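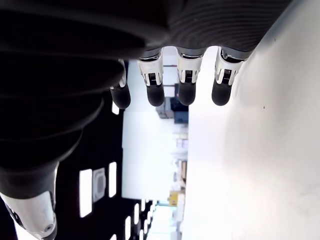

To: Prammont Seed Swap list
Date: 2022-04-09
Subject: Re: Donum beans, worth the space?

> Has anyone on the list grown the Donum pole bean in a short season?
> I have one raised bed left and a packet of 52 seeds from the spring
> swap. The packet says 99 days to dry beans, which scares me a bit.

Oh, please plant them! I grew Donum two summers running at 700 feet, and they are the best soup bean I've ever had in the house. Creamy all the way through, and the broth goes a lovely deep brown.

The 99 days is for dry beans. You can start picking them green long before that, and they're very good that way too (small ones especially, they get stringy in a hurry). If frost is coming, pull the whole vines and hang them in the garage. Mine finished just fine on a clothesline.

Give them tall poles, taller than you think! Mine went right over the top and into the neighbor's lilac. I had Valentini in the next bed, and it's a nice tidy plant, but the flavor isn't close.

I still have plenty of Donum seed, plus a little Nisar squash, and I'm happy to mail either one. Write me off list and tell me how your bed gets its sun.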